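Kitchen helper tips, part 3: the Borkemar grip kit

Been trying the Borkemar handheld gripper kit since July. Two grippers, soft pads, a charger, a very thin booklet. You do the chore with the grippers in your hands, upload the session, and their Nirkon arm is supposed to learn it. Kit is 345, the refill pads are extra. Notes so far, mostly for cup work.

Put a cloth down first. Bare table = cups skate away the second you touch them. Anything woven will do, fringe and all, just pull it flat in the middle.

Mix your cups. Paper, plastic, one proper mug if you dare. Pads grab paper too hard untill you get the feel. Go slow on the close.
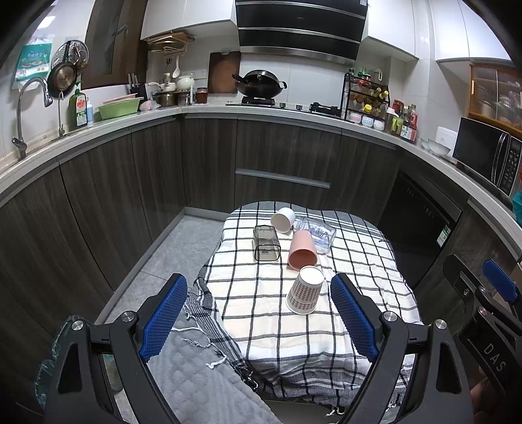
Cup practice, four lying on their sides and the paper one upside down.

Tipped cups are the best drill. Come in from both sides, pads level, squeeze, lift, then turn. Don't turn before you lift — ask me how I know.

Wipe the pads every 200 grabs or so the booklet says. I do it whenever they feel slick. Damp cloth, no soap, let them dry.

Keep sessions short. 90 minutes and my wrists were done, 3 short ones in a day is much easier.

Roxana Carhuamaca left a comment on part 2 asking about the Urrego pads. Tried them. Grippier on glass, worse on paper, and they smell for a week. Sticking with the stock ones.

Worth it? If you already have the arm, yes. If not, wait — the Domska bundle has both and the return terms are better. Shipping was slow tho, and the box came with no spare screws.

Next up: lids.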